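Putting a PC together again after all these years

I blame the old tower in the spare room. It sounded like a hair dryer, it took forever to open a spreadsheet, and the nice people at Grostier quoted me 1599 for a new machine. So I signed up for the Tuesday build class over in Otbridge instead, and oh my, I had so much fun!

I'd forgotten how fiddly the little things are. The processor has to go into its socket just so, and you hold your breath the whole time (I do, anyway). And the cables -- why are there always so many cables? They come all bunched up in twist ties and then flop over everything you're trying to reach.
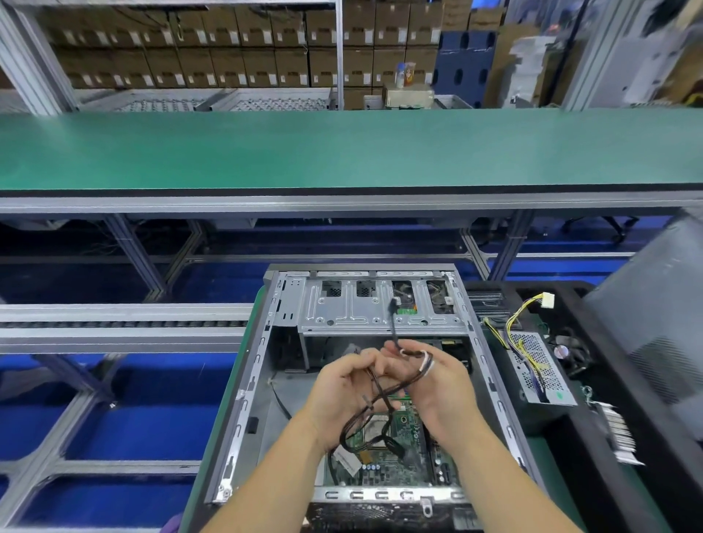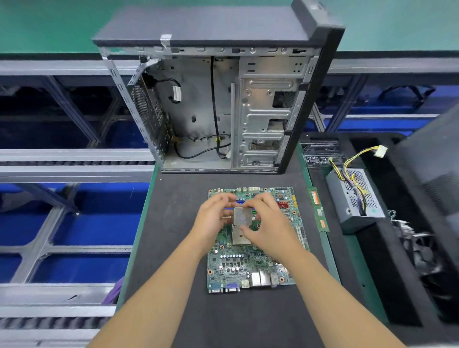

Egilsson left a comment on my last post saying you should sort out your cables before you put a single screw in, and that 20 minutes spent on it at the start saves a whole evening later. Fair enough! I'm a screws-first person and I always pay for it.

Next up is my own tower. I've got a 24 pin extension on order from Wimirness, black because it was cheaper, and I still have to decide if the old power supply is worth keeping. My husband votes no. I'm going to dust it off and have a think over the weekend.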